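Raed Qudah does not believe in household robots, and he has spent the better part of a year helping to build part of one. He finds nothing odd in this. "Somebody on the project ought to be hard to please," he says. We talked at the shared workshop in Eltthorpe where he and Celeste Veloso have a bathtub, a brick wall and a gripper they call Ganach, after an uncle's dog.

The job they picked is the drain.
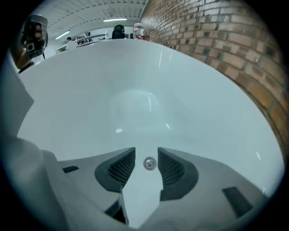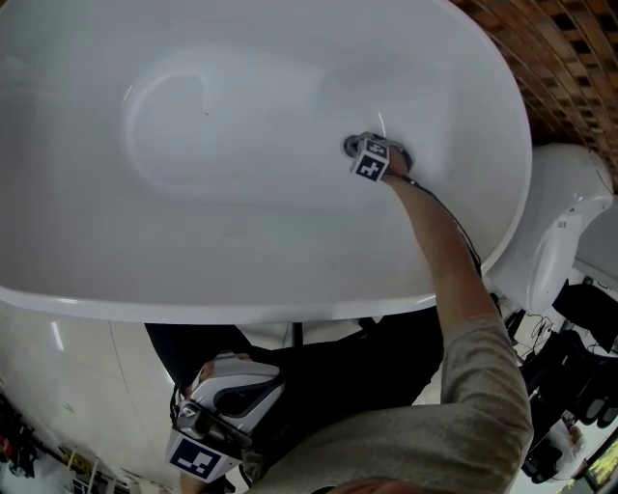
Why a drain? Veloso, who does most of the mechanical work, says she was tired of watching arms stack colored blocks. "I wanted something people hate doing. You lean over, it's low, it's slippery, your back hurts." Qudah's answer is less cheerful. He chose it, he says, expecting it to fail. "White tub, shiny all over, lights overhead. Every camera gets confused by that. I wanted to find out early how bad it was."

Bad enough, by his account. The first software they tried, in August, kept taking reflections for the drain. Veloso thinks that is mostly fixed. Qudah thinks it is fixed in this tub, under these lights, and would like to see it in his mother's bathroom before he says more. They have recorded 400 passes by hand so far. He has thrown out plenty of them, and the two still argue over which.

I asked what the thing could do on its own. There was a pause – a long one.

"It can get to the drain," Veloso said.

"It can get near the drain," said Qudah.

Neither would give me a success rate. Veloso says a number from one tub would mean nothing, and I agree with her, though I notice that people with good numbers tend to share them.

Then there is the money. The fingers are on their second version and the parts come out of their own pockets. A new set of pads costs them 20 dollars, which sounds like little until you hear how often they order. Vasco Henriques, who rents the bench across from theirs, told me a rubber glove and a bent wire would do the whole job. Qudah repeated this to me later, word for word, and said he had no good reply.

Veloso has one. "The wire needs a person who can bend down," she says. Her grandmother can't. It is the best argument I heard all afternoon, but it is an argument for a machine that they don't have yet. She wants to try a second tub next, an older one with a different drain. Qudah wants to go back over the recordings first. When I left they had not settled it.

Contact | © Eltthorpe Workshop Notes | Back to top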